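News › Press Releases › Community

Filed under: Neighborhood & Giving

4 min read

Skekeck Toy Library opens a second location in Skistville this October

SKISTVILLE, August 23, 2022 – I've been sitting on this news since spring and I'm so glad I can finally share it. Skekeck Toy Library is opening a second branch in October, right on Tranden Street in Skistville, in the old shoe repair shop with the green awning (if you grew up here you know exactly which one I mean). We signed the lease last week and I have the keys on my desk as I write this!

For anyone who hasn't run into us yet, we lend toys the way a regular library lends books. Families pay $40 a year, pick out up to 5 toys at a visit, keep them for a month and bring them back for something new. Our first branch opened in the back half of a laundromat with two shelves and a folding table, and I really thought we'd be lending to my own neighbors and maybe their cousins. We now have more than 1000 toys in the catalog, and on a rainy Saturday you can barely get a stroller through the door.

Skistville families have been asking for a branch of their own for a long time. A lot of you have been taking two buses to get to us, with a kid on one arm and a bag of train track on the other, and I've felt bad about it every single time. The new place is a short walk from the elementary school and the bus stops right outside. There's a ramp, a restroom with a changing table, and a big front window that gets sun until dinnertime.

I've spent most of this month going through what will move over to the new shelves, and blocks are taking up far more of my time than I planned. They're our most borrowed item by a mile. Toddlers want them, eight-year-olds want them, and grandparents who come in for a puzzle leave with blocks too.
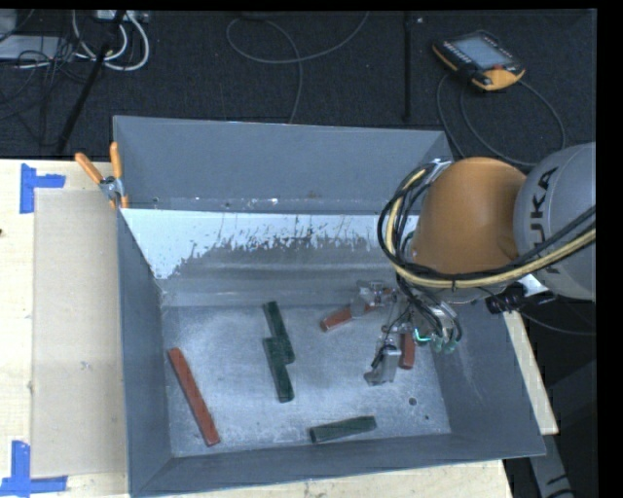

Red and dark green blocks in a metal bin.

The Skistville branch will open with 80 block sets of its own, plus puzzles, dress-up clothes, ride-on toys, board games and a good long shelf of things for babies. We're also adding a repair bench at the back – something I've wanted since day one. Bring in a toy that's lost a wheel or come unglued, whether it's ours or yours, and we'll try to fix it with you. No charge, and kids are welcome to hold the clamps.

None of this would be happening without Paulauskas Hardware, who are covering our first year of rent and giving us the lumber for the shelving. I walked in there in March to buy hinges and ended up talking at the counter for an hour. A few weeks later they called and asked how big the new place needed to be. I had to sit down.

Now for the practical stuff. Current members can use their card at both branches from the first day, and you can borrow at one and return at the other. New families can sign up at the desk or by mail, and the fee is waived for anyone who tells us they need it waived. We won't ask for paperwork. Hours in Skistville will be afternoons and weekend mornings to start, and we'll add more once we see when people come in.

We're also taking toy donations for the new branch from now until opening. Clean and complete, please, and no stuffed animals (I love them, but I can't wash them fast enough). Drop-off is at the Skekeck desk any time we're open. Board games are especially welcome, and if you have a marble run hiding in a closet, I'd be thrilled to see it.

Reporters and photographers are welcome to stop by Tranden Street while we're painting. Call the Skekeck desk first so somebody can let you in, and wear old shoes.

About Skekeck Toy Library
Skekeck Toy Library is a nonprofit lending library of toys, games and puzzles for children from birth to age twelve. Membership is open to any family, daycare or classroom in the area.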